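Placemat slides around and the raised edge traps food, keep it or switch?

Posted by Cauã Pacheco, 6/28/23
Kitchen & Table > Table linens and mats
507 views

We have a beige placemat with rounded corners and a border that stands up a bit from the rest of it. It has a small rabbit drawn on it and the word Rabbit in script up in the corner. My daughter is 3 and picked it herself, so I would like to keep using it.

Two problems. First, it moves when she pulls on it, and her bowl goes with it. Second, oatmeal and yogurt collect along the inside of the border and dry there. I wipe it with a sponge after breakfast but by the end of the week there is a line of crud all the way around. I have tried dish soap and warm water. I don't know what it is made of, the tag came off a long time ago.

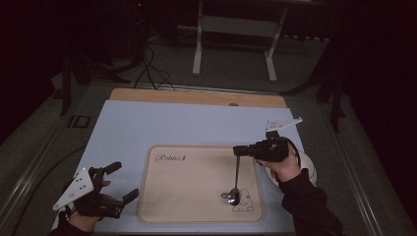 The rabbit mat on the blue-gray board, with a spoon.

The table itself is wood and I don't want to put anything sticky on it. Also wondering where people set the spoon so that it doesn't end up on the floor. Right now it goes on the right side, next to the rabbit, and she knocks it off nearly every meal.

Coldale_mom
For the crud, soak it. Fill the sink with warm water and a little soap and lay the mat flat, face down, for 8 minutes or so while you do the other dishes. Then go along the inside of the border with an old soft toothbrush. Don't use the rough side of the sponge on the drawing. I ruined one that way, the lines came right off.

Try the soak on one corner first if you don't know the material. If it is cork or fabric underneath, skip the soak and use a damp cloth.

For the sliding, get a piece of rubbery shelf liner and cut it a little smaller than the mat. Mine came from Firnell, the hardware store here, but any kind will do. It isn't sticky. Lift it once a day and wipe under it, because crumbs get in there and then it slides again.

tbezerra
just get a new mat, they are cheap. we use a plain flat one with no border and it takes two seconds to wipe

R. Esura
I would keep it if she likes it. The border does hold spills, so it saves you some work on the table.

On the spoon, don't put it down until the food is there. I hand it to my son when the bowl is on the mat, and take it away when he starts banging. If you want it on the mat, lay it across the top above the bowl, with the handle toward the hand she uses. Off to the side is right where her elbow goes. A spoon with a short fat handle also stays put better than a long thin one.

Cauã Pacheco
Thanks. Did the soak and the toothbrush and most of it came off. One corner is still stained. Will pick up the liner this weekend.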